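I have spent Thursday evening putting ping pong balls away and I have opinions, so this is a thread. Mute me now or come along.

Background. We had a ping pong table in the basement until October, when it went to Bayu Liem down the street. He came with a van and a cousin and had it out the door in 30 minutes. It had taken me two years to decide.

What did not go with the table: the balls. I told Bayu there were "a few." I believed this at the time.

Ping pong balls do not live where you play ping pong. They live in boots. They live behind the dryer. One was in the good teapot, and I would love to hear from whoever was playing that point.

I went looking properly this week. Final count, under-the-couch included: 143.

I want you to sit with that number. We are a household that played maybe twice a month and mostly argued about the serve.

A good share of them are dead. You know the kind. Dented on one side, rolls like it has somewhere to be and a bad hip.

My husband says you can fix a dented ball in hot water. He has said this every winter since we met. The dented balls are in a soup pot in the garage, where he is going to get to them.

So, storage. The balls had been in a mesh laundry bag hanging off a nail, which worked fine right up until the zipper gave out at 7 in the morning over a concrete floor.

If you've never heard that sound, it's like applause from people who don't like you.

Step one was buying nothing. I was very firm about this. We own containers. We own containers that were bought to hold other containers.

Tried the big cookie tin. Balls went in, lid went on, looked great. Then somebody needed the cookie tin for cookies, which I suppose is fair.

Tried a shoebox. The cat has a standing claim on all shoeboxes and we've never won one of those in court.

Tried the Tullier bin from the hall closet, the one with the lid that clicks. It clicks because it's broken. I had always taken the click for quality.

What I settled on was the see-through box with the cream fabric edging. It used to be a sweater box. I got it at Vass when they were closing the downtown store, and the sweaters moved out when I admitted I wear the same one.

Points in its favor: you can see in, so no one has to open it and ask me whether the balls are in there.

Points against: you can see in. Everything you put in a clear box becomes a display. It also picks up every fingerprint in the county. I've wiped mine down and it came up exactly as smudgy, just in new places.

Then the sorting, which I did at the white table upstairs. Good light, hard flat surface, nothing for a ball to hide under. I recommend it, with one reservation.

The reservation is that a white ball on a white table is a rumor. I put one down, reached for the tape, and had to find it again by patting.

Orange ones, no trouble at all. You could find an orange ball on that table from the next room. I spent years being snobby about orange balls and I would like to withdraw my remarks.

I'm told by Miklós Csizmadia, who played in an actual league and mentions it, that you choose the color by your background. White ball for a dark wall, orange for a pale one. Our basement walls are cream. We bought white balls for eleven years.

This explains my record.

Other thing about doing it on a table: the floor in that room slopes and so does everything standing on it. A ball will stay put just long enough for you to trust it.

Sorting system, in case you want one. Bounce it once. If it comes back to your hand, keep. If it goes off sideways, garage, soup pot. If it makes a noise like a cracked egg, trash.

I tried also sorting by brand and gave up. Half of them say Plevau, a few say Trerico, and the rest have had the name rubbed off by the dog, who was a better doubles partner than most.

Question from the replies: why keep any of them if you gave away the table. Great question. I've muted that person.

Second question: could Bayu have them. I asked. He said he'd already ordered a pack, very kindly, in the voice of a man who has seen the laundry bag.

The school said they'd take a bagful for a science thing. They wanted clean ones and they wanted orange ones, so my worthless orange balls are now the most sought-after thing in the house.

I washed them in the sink with dish soap. They float, so you're not washing them so much as chasing them. Colander helps. Put the colander on top, upside down, and push.

They also take forever to dry if you leave them touching each other. Spread them on a towel. Do not turn on the ceiling fan to speed things up. I won't be going into that.

Where we are tonight: good white ones waiting on the stairs, school bag by the front door, soup pot in the garage until the end of time, and me at the white table with the orange stragglers.

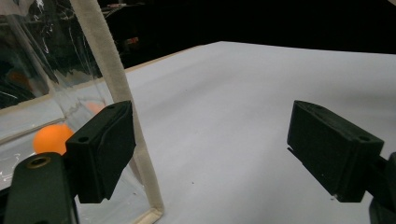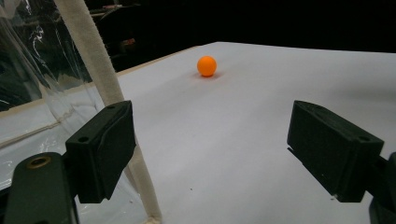
White table, both times. Clear box with the cream edging in the first, an orange ball in the second.

Someone is asking where the box goes when it's full. Closet shelf, left side, where the sweaters were. The sweaters are on the chair. We'll do the chair in spring.

Also just heard something roll across the basement ceiling, so make that 143 and counting.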